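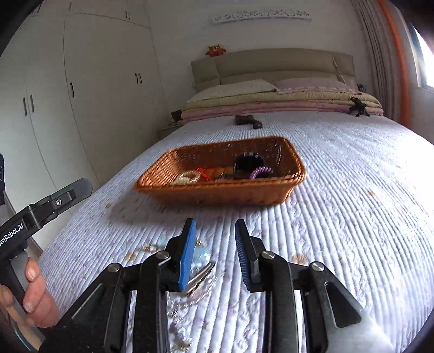

# Sturkdale Bedside: notes on the data and on the job it came from

Small-object pickup on made beds, recorded with a hand-held gripper in each hand. A key, a screw, a tangle of gold-colored jewelry, hair ties in a wicker basket: that is the level of mess we are talking about. There are 878 recordings from 10 bedrooms. It is meant for training and testing models for Lu, the tidying robot Skillent wants to place with home-service crews in Sturkdale and Sorovville.

I maintain this folder. I was on a cleaning crew before I did this, and I have opinions, which I've kept mostly to the second half.

## What's in the folder

- `episodes/` has the recordings, one directory per take
- `labels/` has start and end marks for each grasp and each release
- `rooms.md` has a short note on each bedroom (light, bedding, where the collector could stand)
- `held_back/` has 89 takes that should not be used for training

Please read the last one again. Somebody trained on `held_back/` in July and then reported a very good result on `held_back/`. The result is still in a slide deck somewhere.

## How it was recorded

A person stands at the bed and works with both grippers. The fingers stand in for the robot's fingers, the person supplies everything else. Each take begins with items already on the bedspread and a container within reach. The collector picks up what they choose, in the order they choose, and stops when they say they're done.

We did not script the order. Skillent asked for a script at first, largest item to smallest, and Dénes Boros refused after one morning of it. He was right. No cleaner works that way. You go for whatever is closest to rolling off.

Labels were done by the same people who did the collecting. That makes them accurate about intent and generous about success. A grasp is marked good if the item left the bed under control, even if it took four tries to get there. If you need first-try success, compute it from the grasp marks and ignore the `ok` column.

## Known problems

1. Thin metal on quilted fabric is overrepresented among the failures. Keys and chains settle into the stitching and a wide finger pad has nothing to get under. Expect your model to learn pressing down, hard, because people did.
2. Jewelry is labeled as one object when it's tangled. Nobody untangled anything. A robot that learned from this will move a knot of chain as a lump, and I would not let it near mine.
3. The word `basket` covers any open container.
4. Daylight only. There are no evening takes and no lamps, while a lot of paid cleaning happens after dark.
5. Two collectors account for every take. Both are right-handed. The left gripper does odd, helpful little things that I doubt will carry over to other people.
6. No one else was in the room. No kids, no dog, no client on the phone in the doorway saying "oh, not that one."

## What this data does not show

It doesn't show deciding. When a cleaner finds a loose screw on a bed, picking it up is the easy part. Did it come out of the bed frame, or out of somebody's glasses? Do you leave it on the nightstand, write a note, look under the mattress? The recordings contain the picking up and none of the rest, so a model scored on them can look finished while skipping most of the work.

Skillent's sales sheet for Lu describes small-object pickup as "low-judgment work." I've asked them twice to drop the phrase. Anyone who has been accused over a missing ring knows how much judgment goes into touching a stranger's jewelry, and how quickly you learn to leave it where it is and say so.

## What changes for the crew

The plan for the Sturkdale trial has Lu clear surfaces while one cleaner does the bathroom and kitchen. On paper this turns a two-person visit into a one-person visit. I've read the plan several times and have these questions, which are open as far as I know:

- Who answers for an item the robot moved? The contract still says the cleaner on site.
- Who carries Lu up the stairs?
- If Lu stalls on a bedspread, does the cleaner finish the bed within the same paid time?
- Will the second cleaner get other houses, or fewer hours?
- Can a client refuse to have recording going on in a bedroom and still keep their slot?

Dénes takes a kinder view than I do. He has a bad back, and bending over beds all day is what did it. He'd hand over the bending tomorrow if the hours stayed the same. I would too, with that condition in writing. What I have seen so far is a schedule with one name taken off it and no line saying where the name went.

Collecting was decent work, I'll say that. It was paid by the hour, and we could stop when our wrists got sore. The grippers make you slow and clumsy at something you could do bare-handed without looking, and by afternoon that gets tiresome. It was also odd to be told how skilled this all was by the people who wrote the sales sheet.

## Suggested use

Fine for:

- pretraining grasps on soft, uneven surfaces
- comparing finger pad shapes
- finding out how your model fails with flat metal

Please don't use it for:

- estimating how many visits a robot could cover
- claims about replacing any part of a cleaner's shift
- anything involving valuables in an occupied home

If you publish numbers, say which rooms they came from. The bedrooms differ enough that an average over all of them hides the bad ones.

## Fixes and complaints

Wrong labels: open an issue with the take name and the time mark. I go through them in the mornings before 8:30.

Requests to be taken out of the recordings, from collectors or from anyone whose room was used, go ahead of everything else in the queue. You don't have to give a reason.

Maintainer: Emmett Ferreira
Collection and labels: Dénes Boros, Emmett Ferreira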